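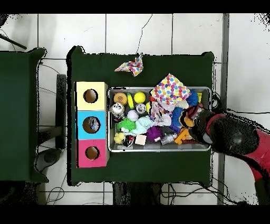 Three cardboard boxes stacked on the green table, with the round holes at the front.

Stalholm hole cutter for cardboard, 60 mm, bought from Golel

I make small storage boxes for my seed packets and for wool, and until December I cut all the holes with a knife and a drinking glass as a guide. The result was never a circle. So I ordered the Stalholm, which has one centre pin and a small blade on an arm. You press the pin in, hold the knob and turn.

On thin cardboard, like a cereal box, it works very well. Two turns and the piece falls out, and the edge is clean enough that I do not need to sand it. With thicker cardboard, the kind with waves inside, I need around 9 turns and I must change direction halfway or the top paper tears. The instructions say nothing of this. They are one small page, and the drawing on it shows a different knob from mine.

The arm can be set from 6 cm down to a size I have not found any use for. The screw which holds it is plastic and I am a little afraid of it. Once it moved while I was cutting and my hole became a sort of egg. Now I tighten it again before each box.

Before this I borrowed the Lammers cutter from my neighbour. It is heavier and the colour is nicer, but the pin leaves a big mark in the table. With the Stalholm I put an old magazine under the work and there is no mark at all.

Spare blades come in a bag of 100, which is too many for me. I would gladly pay for ten. Delivery with Lollbridge was slow, they promised Friday and it came the week after, but the parcel was in good order.

I would buy it again for thin cardboard. For thick cardboard, please try one first if you can. Four stars, and the missing one is for the screw.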